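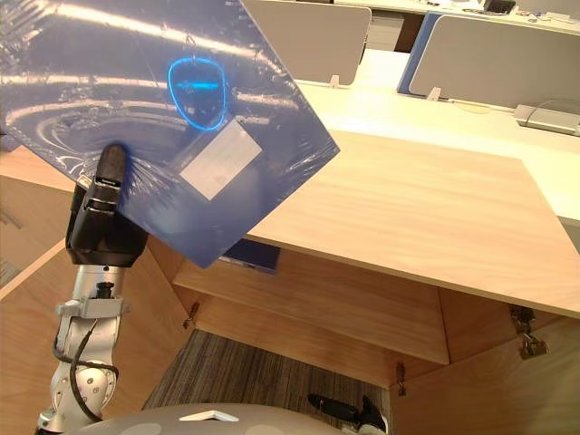
Reading time: 2 min

Since August the supply cabinets on our floor at Skuvdale have been stocked by a two-armed robot. I look after office services for the Wirnton site, so the change landed on my desk first. These are my notes after the first stretch of regular use.

The task is simple to write down. Open the cabinet doors, pick up a boxed item, place it on the correct shelf, close the doors. Most of the stock is computer accessories: mice, keyboards, headsets, cables. The difficult part is packaging. Shrink wrap reflects the ceiling lights, and a large flat box held by one edge tilts under its own weight. We now allow one arm to lift and the other to stay low near the shelf until the box is clear of the desktop. Cycle time went up and I left it that way.

The stock list has 1000 lines. Of those, 15 are marked manual only, either for weight or for packaging that does not hold its shape. Annick Arnaud maintains the marks. She used to do the restocking herself, two mornings a week, and her job has changed more than anyone's. She now spends that time on exceptions: wrong shelf, label facing the back, door left partly open. She told me the work is less tiring and more interrupted. I have logged both as effects, and the second one is the one I would like to reduce.

Changes for everyone else are smaller:

- Chairs stay out of the door swing between 2 and 4 in the afternoon.
- Nothing personal goes in the cabinets. Items found there are left in place and the shelf is skipped.
- Requests go through the form. People used to ask Annick in passing, and some still do.

Špela Nikolaidis from the Nodthorpe office asked whether headcount was affected. It was not. Hours moved from carrying to checking, and the job description was rewritten to match. The pay grade has not been reviewed yet, which I consider an open item.

Still to do: a second placement rule for boxes wider than the shelf opening, and a Saturday run, for which Stoyanova has to confirm building access. I will post the exception log once it covers a full quarter.

Contact | © Office Services Notes | Back to top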